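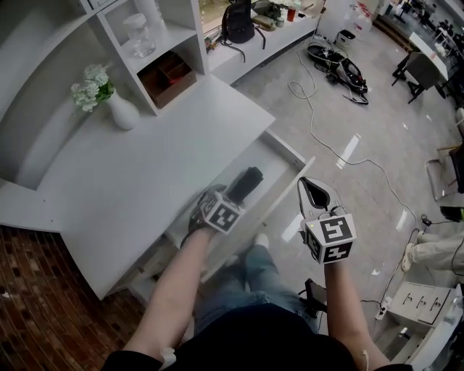
Handheld grippers, drawer task. Left one is on the black thing in the drawer, right one is waiting its turn.

Handheld demos instead of teleop: our drawer results so far
Started by moss_and_gears, June 2020
15 comments | 4 shares

moss_and_gears
Okay, I've been wanting to write this up for weeks! We've been collecting demonstrations with a pair of handheld grippers in place of teleoperating the arms. You walk up to the drawer, do the task with the grippers in your hands, and the marker cubes on top give you the gripper poses. Then you train on that and run it on the real arms. The policy is called Vedau in our repo, so that's what I'll call it.

First result: the drawer policy trained on handheld demos does better than the one we trained on teleop demos, given the same hours of collecting. Same hours, I should stress, so the handheld set has a lot more demos in it. A pick out of the drawer takes me 4 seconds by hand. By teleop it took me 15, and I've had plenty of practice.

kettlebot
Love this. Did you try it with the same NUMBER of demos? Same hours is fair if you're paying people, but it doesn't tell me if a single handheld demo is as good as a single teleop one.

moss_and_gears
We did, and teleop wins that one. Not by a mile, but it wins. I still think hours is the number to care about, because hours are what we run out of.

pdx_actuator
Going to push back a little. Your hands know things the arm doesn't. When I tried something like this on our Prendelell arms, half of my demos had wrist angles the arm couldn't get to without smacking its own elbow. Looked great on paper, then the planner threw most of it out. How much of yours do you toss?

moss_and_gears
More than I'd like! We replay every demo in sim against the joint limits and drop the bad ones before training. Reaching down into a drawer is the worst for it, everybody wants to roll their wrist at the bottom. After a day or so you learn to move like the arm does, kind of stiff, and the toss pile shrinks. I should have put that in the first post.

pdx_actuator
So then the hours you report, is that before or after tossing?

moss_and_gears
Before. All the time we spent collecting is counted, bad demos included.

pdx_actuator
OK that's better than I expected. Still not sold on two hands though. Markers get blocked the second one hand goes in front of the other.

lintroller
^ this was our problem too. We ended up using the Kolář filter to fill in the gaps (the smoothing one that ships with Zokuren, not the old plugin). Fine for short gaps. For long ones it invents a nice smooth path that never happened, and the policy happily learns it.

moss_and_gears
Yep, seen exactly that. Our rule now is that if a cube is lost for more than 2 seconds, the demo goes. And we park the hand that isn't working up and out of the way, which is what my right one is doing in the picture. Cheap trick, helped a ton.

kettlebot
Doesn't that bake in a habit, though? Your policy is going to hold one arm up in the air forever.

moss_and_gears
Ha, it does do that. It's kind of charming. For the drawer I don't mind, for anything where both arms have to work close together it would be a real problem and I don't have an answer yet.

lintroller
Have you moved the drawer? New height, new room, anything?

moss_and_gears
New room yes, and it held up really well, which is the part I'm most excited about. New height no. That's on the list, and so is a drawer that sticks. I'm hoping to have both done by November and I'll post the bad numbers along with the good ones.

pdx_actuator
Post the toss rate per person too. I bet it's all over the place.

moss_and_gears
Will do. Mine's the worst in the lab at the moment, so you'll enjoy it.

Share this thread (4)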